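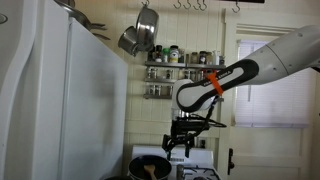 Community Nutrition Unit, Prestport

Iron and absorption: speaker notes
Manikandan Kaimal
March 21, 2018

Slide 1. Title. Introduce self and unit. Handout is at the back. Questions at the end, except on units of measurement, which people can raise as we go.

Slide 2. Two forms in food. Heme iron comes from meat, poultry and fish. Non-heme iron comes from plants, eggs and fortified products. Meat contains both. Most people get the larger share of their intake as non-heme, even those who eat meat daily.

Slide 3. Intake is not uptake. Heme iron is absorbed fairly steadily whatever else is on the plate. Non-heme iron varies a great deal with the meal and with the person's stores. Someone with low ferritin absorbs more from the same food. Mention hepcidin once, say that it is made in the liver and limits release of iron into the blood, then move on.

Slide 4. What helps. Vitamin C eaten at the same meal. Peppers, citrus, cabbage. Long cooking destroys part of it, so a raw side dish counts for more than the same vegetable in a stew. Meat or fish in the meal also raises non-heme uptake.

Slide 5. What gets in the way. Phytate in whole grains and beans, polyphenols in tea and coffee, calcium in large amounts. Soaking and sprouting lower phytate. Yeast bread has less than flatbread made without a rise. Do not tell the audience to stop eating beans. Someone always writes that down.

Slide 6. The Irkden food diaries. 14 households, 8 days each, 2303 entries after cleaning. Asger Hafþórsson did the coding. Tea with the main meal was recorded in 12 of the 14. The sample was not random and no blood was drawn, so we can say what people ate and drank and when. We cannot say anything about their iron status. Repeat this if asked.

Slide 7. Supplements. Dose depends on test results and belongs with a doctor or pharmacist. Common side effects are constipation, nausea and dark stools. Keep tablets locked away from small children; overdose is dangerous. Hemochromatosis: these people should not take iron at all.

Slide 8. Testing. Ferritin rises with inflammation, so a normal value during an infection can hide low stores. Hemoglobin falls late.

Slide 9. Next. Second round of diaries in Plullgate, starting in June. Same form, with a new column for time of last hot drink. Leave contact sheet on screen during questions.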